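Tahmineh Golestani and the wardrobe that shrank

11/07/2020

I was early, so I got to see the back room at Hastia before anyone had tidied it. Tahmineh Golestani has run her clothing repair and resale shop out of the same corner unit for 16 years, and she put a mug of tea in my hand before I'd found my notebook.

"Sit on the blue chair," she told me. "The other one is for people I don't like."

We'd agreed to talk about her clothing swap, but we got onto laundry within a minute. She has strong feelings about laundry! Most of what gets brought in to her isn't worn out at all, she says, it's been cooked. "People wash a shirt hot, dry it hot, and then they tell me the shirt was cheap. Well, maybe it was. But you boiled it."

I asked what she does with her own stuff and she laughed for quite a while. She used to own around 250 pieces of clothing (she wrote them all down one winter when she was home with a bad knee) and now she's at 30, not counting socks. It took her two years. The first bags went to friends, the next ones to the swap, and the last few things she simply wore until they fell apart.

"The hard part was the T-shirts. A coat is a coat, you know if you need it. A T-shirt is the trip you took, or the job you had, or something you believed when you were 25."

She kept four. I confessed to a drawer that won't close. 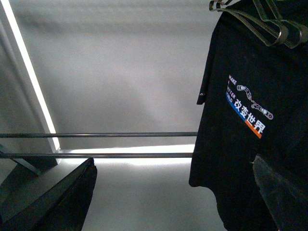 The swap in March

The swap started as a favor to the sewing class that meets at Zidine, the cafe across the street. Everyone brought a bag, everyone left with a different bag, and Tahmineh fixed zippers in the corner. By this March they had 200 people signed up, and then of course it had to be called off.

"I had the tables borrowed already," she said. "I had the soup planned."

So she switched to mending by mail. You send her one thing with a note saying what you'd like done, and she sends it back with a different note, usually bossy. I've read a few – my favorite just said "Buttons are not decoration, please close them before washing."

What should a beginner learn first? She didn't even stop to think. "Sewing on a button, then a straight hem. After that you can come and bother me."

She sent me home with a needle, some gray thread and my own jacket, still missing its button.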